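Mon 18 May

Fornano to collect food scraps from every household

Fornano will extend its food scrap pickup to the whole town at the end of May, after a trial in the Mivel district that covered 102 homes. The town council approved the plan last week with 2 votes against.

Each household will get a small lidded pail for indoors and a larger bin for the curb. Pickup will be weekly, on the same morning as the regular trash. Bins should be out by 9 a.m.

Residents may put in fruit and vegetable peelings, bread, coffee grounds, eggshells and cooked leftovers. Meat and small bones are also accepted – the trial left them out at first, but many homes asked for the change. Large bones, cooking oil and plastic bags of any kind are not allowed, even bags sold as compostable.

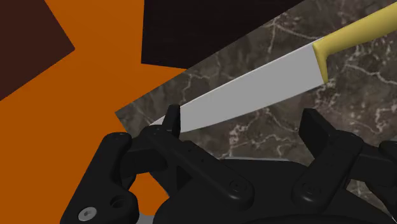

The scraps will go to the compost yard at Cloltano, which already takes leaves and branches from three nearby towns. Finished compost will be offered to residents in the fall. The council has not yet decided whether to charge for it.

Families in the Mivel trial cut their regular trash by a third, according to the town. The main complaint was smell in warm weather. The town suggests wrapping wet scraps in newspaper and rinsing the pail once a week.

Apartment buildings on Picard Street will share locked bins in their parking areas. Keys can be picked up at the town office. Households that already compost at home can opt out by returning the form mailed with the last water bill. The yearly fee is $60 per home and will be added to the same bill.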